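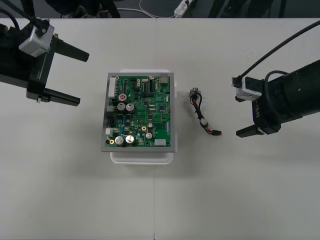 Board in its metal frame on the white tray, harness lying to the right, both grippers in.

Two-arm bench at Skergate: picking up and plugging a small harness
Workshop builds > Arms and motion

benchleft
We've got the pair of arms at Skergate running together, so I'm starting a thread for it. The project is called Radar for no good reason. The aim is for one arm to steady the board or the tray while the other picks up a short red and black harness and plugs it in. I do this by hand for a small batch of control boxes and I'm sick of it.

Where it stands:
Both arms have black parallel grippers with a camera near the wrist. I drive them by hand and record the runs, then train on the recordings. I have 74 runs so far. I threw out 14 more where I knocked the tray.

The reach and the pick-up are decent. The plugging is poor. If the plug is in the fingers at a slight angle it never recovers, it just keeps pushing. I stop it at that point because I've already bent one header.

Questions: should I fix the harness in a jig, or leave it loose and record more? And has anyone got a tidy way to keep camera cable off the wrist?

solder_and_tea
Jig. Print a block with a slot for the plug, so it's always presented the same way up, and half your trouble goes. You're asking it to do two hard jobs, finding a floppy thing and then fitting it. Do the second one first.

I'd also fix the tray down. That rounded plastic tray on a smooth white top will creep every time something leans on it.

cloverfield_lathe
Disagree on the jig. If you slot the plug you may as well use a cheap three-axis machine and skip the arms. The whole reason to have two grippers is that one can straighten what the other has picked up. Leave it loose, but vary where you put it down. If it's always to the right of the board, it will only ever learn to the right of the board.

benchleft
Fair point about always being on the right. I hadn't been moving it much. The tray does creep, yes. I've tried double-sided tape and it holds for an evening.

solder_and_tea
Nobody's saying keep the jig forever. Get the insertion working, then take it away. And use foam to stop the board wandering, tape is a pain to clean off.

benchleft
I've got two black foam blocks set up now, one on either side of the board. They're tall, so I had to raise the approach height to clear them. The harness is down on the open table with the metal end on its side. From the wrist view you can see how much cable there is round the other arm. It loops over the front and then coils round the base of the gripper mount. 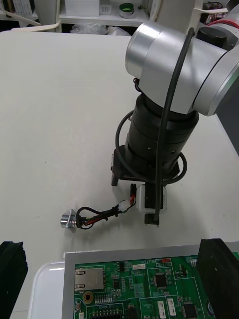 Re: Two-arm bench at Skergate (cable and foam)

gantry_gran
That coil will catch you out. Turn the wrist far enough one way and it tightens, and then either the connector pulls or the camera shifts and all your recordings are slightly off from then on. Put one clip high up on the housing and one at the mount, with a slack loop between them — and limit the wrist rotation in software.

I'd also clear the shelf behind. Your camera sees it. I had a policy that worked until someone moved a box, and I lost a weekend to that.

cloverfield_lathe
I'd leave the shelf as it is and let things get moved about between runs. If it can't cope with a box moving then it needs more varied data.

gantry_gran
With thousands of runs, maybe. With 74, I'd hang a sheet.

solder_and_tea
What are you gripping, the plug body or the wires?

benchleft
Plug body when it goes well. When it goes badly it takes the wires just behind the plug, and then the plug swings. I've been counting those as good pick-ups, so that's probably half my problem.

solder_and_tea
Then relabel those as failures before you do anything else.

climier_owner
I run a Climier controller on a single arm and had the same endless pushing. I set a force limit and made it back off 6 mm and try again when it hit it. Crude, but no more bent headers. Start the limit lower than you think you need.

benchleft
That sounds doable. Plan for June, then: relabel, back-off on contact, clips on the cable, foam stays. I'll record another 16 runs with the harness in different places and no jig, and if the plugging is no better I'll print the slot. The sheet can wait until I find one that isn't covered in cutting oil.

gantry_gran
Do the clips first, before you record any of those.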